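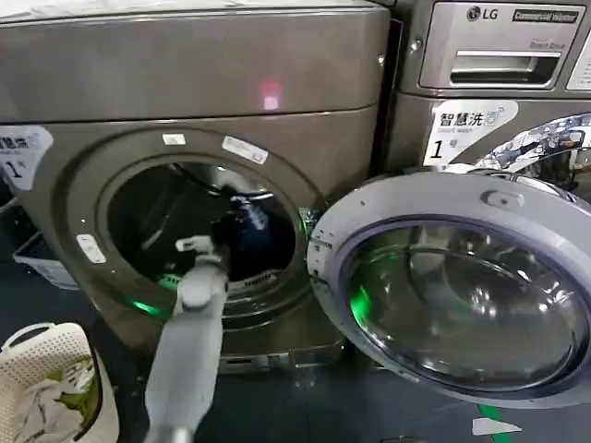 Week 4 handout: How a single gets out of the door

Hello again. These are my notes from the session on release campaigns, tidied up a bit for anyone who missed it and for anyone who was there and (like me) writes things down in an order that makes no sense afterwards. Bring them with you next time, as we'll be picking the Motbridge campaign apart properly.

Where we'd got to

Last week was all about who owns what: the song, the recording, the name on the front. If you're still muddling the first two, please go back and read that handout before this one, as it really does matter here. The person who wrote the song and the person who sang it may want very different things from release day, and they may be paid by completely different people!

The long run-up

Most listeners meet a single on the day it comes out and think that's the beginning. For everyone working on it, release day is somewhere past the middle. Our main case study, the Motbridge single, had a run-up of 11 weeks from finished master to release, and I'd call that fairly comfortable for a band of that size. They're a four-piece, guitars and a bit of synth, signed to a small label called Brirken, with no big hit behind them when this started.

What took up the time? Artwork, mostly. The band hated the first sleeve and the label loved it, and that argument ate nearly a month. Meanwhile the track had to be delivered to the streaming services with all its credits spelled properly (more on credits in week 6, I have a lot to say), the video needed booking, and the radio plugger wanted a clean edit that didn't exist yet.

The preview

Now the fun bit. Brirken decided to play the song to a room before anybody could buy it. They hired Prado, a club with room for up to 300 people, and invited 40. I love this. If you fill a club to the doors, you've got a gig, and people talk about the gig. With a small crowd on the sofas at the back you've got people listening, and they go home feeling they were let in on something.

The guest list was a mixture of writers, two or three radio people, a handful of fans from the mailing list and some friends of the band who could be relied on to dance. Phones were allowed. We argued about this one in class and I'm still on the side of allowing them. A wobbly clip with somebody talking over the chorus doesn't spoil the song for anyone, and it does tell people there is a song. The other side of the argument – that your first impression ends up being a terrible recording – is a fair one, and I'd probably agree with it for a quiet ballad.

Who said what to whom

Look at how the story travelled afterwards. The first item appeared on a gossip site called Tikness the next morning, quoting "a guest". You'll see this sort of thing all the time: a source, an insider, a pal, someone close to the singer. Sometimes it's a real guest who was chatty at the bar. Sometimes it's the publicist, who would like the thing said without having said it. As a reader you usually can't tell, so get into the habit of asking who is better off for the line being printed.

The Tikness piece also hinted at a guest vocal on the album. There wasn't one confirmed at that point, and the label simply declined to comment. Declining to comment kept the rumour going for another fortnight and cost them nothing. I do think it annoyed some fans when the album arrived without it, and the comments under the announcement were pretty grumpy. Worth remembering when you plan your own.

A few words you'll need

Lead single: the first song put out from an album, though labels do get slippery about this and will call an earlier one a "teaser" if it flops.

Embargo: an agreement that a writer has the music or the news now but won't publish until a set time. It's mostly held together by good manners and the wish to be invited again.

Impact date: the day a song is officially pushed to radio, often later than the day you can stream it.

Pre-save: the fan asks the streaming service to add the song to their library when it lands.

For next time

Pick any single that came out in January and work backwards. Find the earliest mention of it you can, then note who published it, who was quoted and whether they were named. One side of paper is plenty, and screenshots are fine. If you choose an act from outside the pop charts, even better – I've read a great many pages on the same 2 singers and would love a brass band.

Hand it in at the start of the session, please, and put your name on it this time!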